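Castport Housewares — Stacking and Sorting Study

Call for participants

Castport is looking for adults to take part in a tabletop study of plastic cups and bowls at our Senidthorpe site. The study supports the Higuchi range, a set of colored tableware intended to nest for storage in small kitchens. Results will be used to set the rim widths and wall angles of the next version of the set. Sessions run through November.

We have 33 places. No experience in design or catering is required.

What the session involves

You will work standing at a table covered with a dark green cloth. The cloth stays on for every session, as it cuts glare and keeps the pieces from sliding. The items are lightweight plastic cups and bowls in several colors. A session is made up of 14 short tasks, each of which starts from a set layout. Typical tasks are:

Nest bowls of different sizes in the order you would store them at home.

Move cups from one side of the table to the other and stand them upright.

Pick up a cup that is lying on its side, using one hand only.

Clear the table completely into the fewest stacks you can manage.

Layouts vary. In some, bowls are already nested and cups lie on their sides. In others, cups stand along the back of the table.

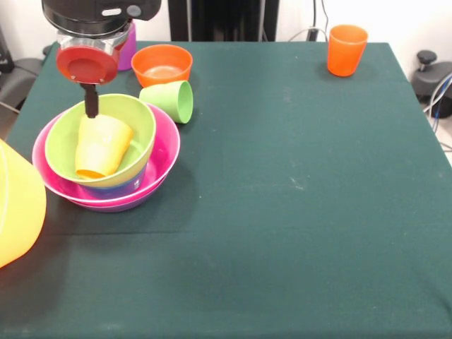
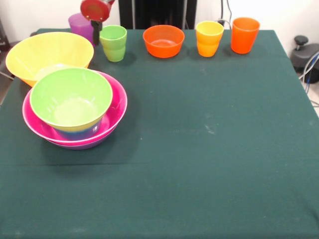 Who can apply

You must be 18 or over and able to stand for 10 minutes at a time. Seating is provided between tasks. You should have normal use of both hands and be able to tell the main colors apart — some tasks are sorted by color and instructions are given that way. Glasses and contact lenses are fine.

We would like to hear from left-handed people in particular. They were underrepresented in the earlier Dollden study, which compared cup shapes only.

You cannot take part if you have had a hand or wrist injury in the past six months, or if you work for a company that makes or sells tableware.

Time and payment

One session lasts two hours, including a break and a short written form at the end. Payment is $60 by bank transfer, made after the session. Parking is free. Travel costs are not covered.

Recording and data

Sessions are recorded on video for later measurement of grip and placement. Your name is stored separately from the recordings. You may stop at any point and ask for your recordings to be deleted. The consent form is sent out with the booking confirmation and must be signed before the first task.

How to apply

Complete the short form on the Castport site and select "Higuchi stacking" from the list of open studies. State your dominant hand and whether you prefer a morning or afternoon session. The first session of the day starts at 9:30 a.m. Please roll up or remove loose sleeves and take off rings and bracelets before you start.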